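Gallery: A Spring of Picking Things Up

Back in May we started filling a bin with groceries, and we've been picking them up and putting them down ever since. The project is called Fiddale, and the idea is simple enough to tell a neighbor: people do small everyday jobs with a hand-held gripper, a camera on the gripper records each one, and a model learns from the recordings how it might do the same jobs itself. We're at more than 2000 recordings now, which still makes me grin when I type it!

Keith Whitelaw and Kwan-ho Ng built the grippers at our Cadby workshop. Beverley Quinlan runs the recording table and picks what goes on it. I mostly label, and I pester everyone for stranger objects.

Each example runs from the moment the gripper comes in over the table to the moment the fingers let go. We keep the fumbles too (in their own folder), and Nghĩa Doãn has been getting good use out of them.

Soft packs

I love this group. A box is the same box every time you come back to it, but a pouch slumps, creases and throws the light somewhere new whenever you set it down. We did 400 examples with soft packs alone, and I would happily do 400 more.
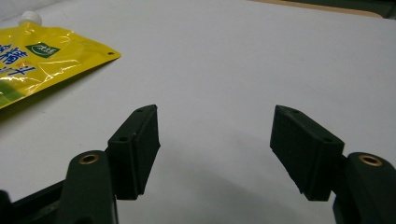 Fingers open, with a yellow spout pouch lying flat at the far left of the white table. Look at all that glare on the film! Shiny packs like this are great material for us – the model has to find the edges through the highlights. The little white cap makes a tempting place to grab, and people on the team have strong feelings about cap versus body.

How a session goes

Beverley sets out one object, calls the job, and whoever has the gripper goes for it. Then she turns the object or slides it somewhere else and we go again. A good morning gives us 80 examples, with a break halfway for wrists and coffee. We trade places often, as everybody reaches a little differently and we want all of those habits in the set. Kwan-ho comes in low and slow. Cameron Ormsby swoops.

Labels get written the same afternoon, while we still remember what we meant to do. Each one has the object, the job and whether the grasp held. Nghĩa checks a handful from every batch and sends back anything vague, usually mine.

What's next

We have 3 new groups planned: net bags, egg cartons and anything with a handle. Keith is already cutting new finger pads for the net bags, and I can't wait to try them.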